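Menos joystick y más manos

Llevo una temporada discutiendo con medio mundo sobre cómo se le enseña algo a un robot, y como en el bar ya no me aguantan, lo escribo por aquí. Mi postura es sencilla: si puedes agarrar el brazo y llevarlo tú, agárralo. El mando a distancia está muy bien para sitios donde no cabes o donde no conviene estar, pero para una tarea de mesa me parece un rodeo carísimo.

Jadwiga Czerwiński, con quien comparto taller en Budivden, piensa justo lo contrario (y lo piensa en voz muy alta). Ella grabó 600 demostraciones por control remoto para Plostinari y jura que salen más limpias, porque la mano humana no empuja el brazo ni le mete fuerzas raras. Vale, se lo compro. Pero una demostración limpia hecha por alguien que no siente lo que toca... ¿qué enseña exactamente?
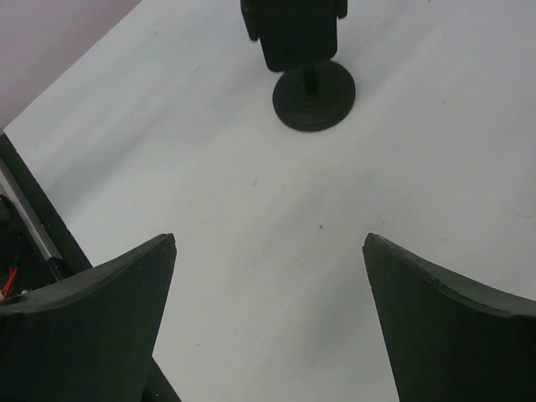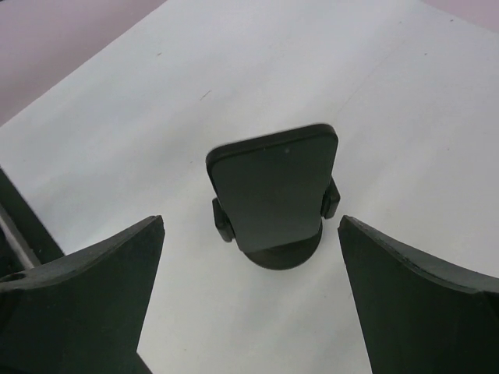

A mí lo que me preocupa es la duda. Cuando guías con la mano, frenas antes de llegar al objeto sin pensarlo, corriges un poquito la muñeca, te lo piensas, y todo eso queda en la trayectoria. Con el mando, en cambio, la gente va a saltos: avanza, para, mira la pantalla, avanza otra vez. Y fíjate en un móvil de pie en su soporte, con la pinza abierta y una punta a cada lado: ahí todavía hay que decidir si vas al teléfono o a la base redonda, y esa decisión la tomas mejor con el brazo en la mano, ¡vaya si la tomas mejor! Encima es negro sobre negro, que visto por una cámara no ayuda nada.

Luego está el cansancio, que en los artículos no sale nunca. Mover un brazo a pulso toda la mañana te deja el hombro hecho polvo, y en noviembre acabé yo con una bolsa de guisantes congelados encima. Ahí Jadwiga tiene razón y me fastidia dársela. Pero prefiero cincuenta demostraciones con el hombro dolorido que 1428 hechas desde una silla por alguien que ya está pensando en la comida. Ella dice que se lo demuestre con números, y en ello estoy.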